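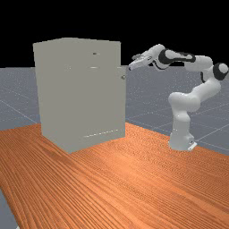
I've been keeping house rules for our sim runs at Samonte since March, and Jennylyn Lacson finally talked me into putting them on a page. So, July 10, 2025, first batch! The cabinet task gets the most questions, so I'm starting there.

Start pose: fingers open a little and clear of the cabinet before you log anything. If they're touching at step zero, the run doesn't count — sorry, Jayson.

Keep the tabletop bare except for the cabinet and the arm. I know a mug or two looks nicer (I love clutter!), but save it for the Gurudow set.

Write down the seed. Every run, even the ugly ones. We had 639 runs in the spring set and I spent a whole evening matching up 69 that came in without one.

Failed runs stay in the folder. Edgardo and I went back and forth on this, and he's right — a pass rate means nothing to me if I can't see the misses.

Drawer and door rules come next, once Amado has checked my wording.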